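Ticket: voltage drops at Lenditz substation feeder
Opened by: Fotis Liapis
Opened: September 19, 2018
Status: monitoring

Three dips on the Skernonum feeder overnight. Each lasted a few seconds. The Holst pumping station tripped on the second one and had to be restarted by hand. Some 3,000 customers are on this line.
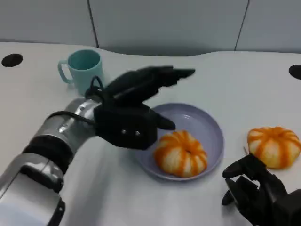 Does the backup line carry the full load if we switch over?
Only outside the evening peak. After 5 p.m. we would have to drop Holst first.

Florian Carré checked the relay log. The dips match tap changer moves on transformer 2. He set the delay from 23 seconds to 40 and left the tap changer on automatic.

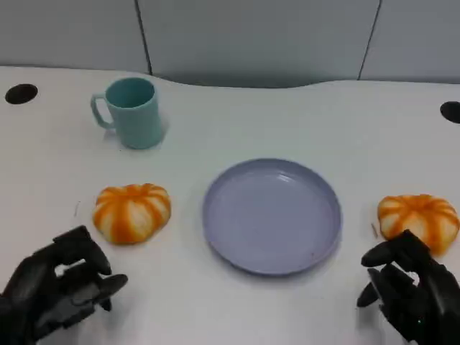

White tabletop against the gray wall panels.

Update from Eugénie Langlois: one more dip after the change, smaller, and no trip at Holst. Oil sample taken from the tap changer and sent to Lonberg. Last sample on file is from February.

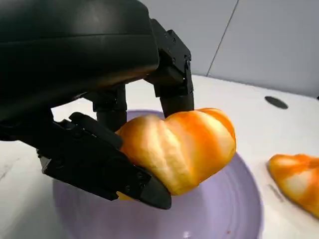
Lonberg wants the move counter reading along with the sample, so Ginette Tanguy will read it on her next site visit and add it to this ticket. Do not change the delay again until the oil result is back.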